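Jul 3, 2022 -- bench notes, fruit and basket corner

The wicker basket is a keeper! I wasn't sure about it when Javiera brought it in from the Clilville flea market, but the low flared sides are perfect for this, and the thick braided rim is so nice to look at next to the plain table. The old tray from June can go back on the shelf.

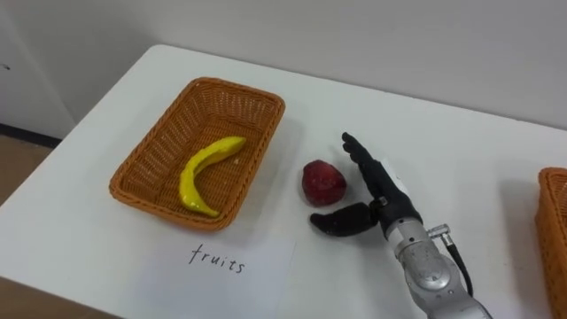

Notes by Violeta Núñez, with additions from Domingo Cáceres

Banana in the basket, red fruit out on the white tabletop to the right of it. I love how strong the colors are against the white -- the yellow almost jumps out of the weave. Setting the basket at an angle was Domingo's idea and I'm all for it, please leave it that way.

Still to do:
Ask Joaquín if the second basket (the deeper one, 18 inches long) is still in the Mendes box.
Wipe the table before each layout, crumbs show up terribly on white.
Find two pears! The set had them when we bought it.

Domingo adds: I'd try the lemon in there next, same spot as the banana. Also the braid sheds a little, so check the table for bits of wicker.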